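3.2 Profile review on Humum

Humum is a dating app in which every new profile is checked before it can be shown to other members. We looked at 200 profiles that were turned down at this step. Most of the refusals, 47 percent, were tied to the main photo. Members were told only that the profile did not meet the rules.

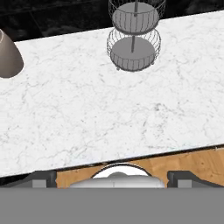 Figure 3. Rendered white marble countertop with gray veining.

A member who is turned down can edit the profile and send it in again after 90 days. Fluson, the second app in our study, has no waiting period but limits members to 3 attempts. We coded the refusal messages from both apps using the same list of reasons (see Section 2). Messages that gave more than one reason were coded under the first one listed. Appeals were left out, as Fluson does not keep a record of them that members can view.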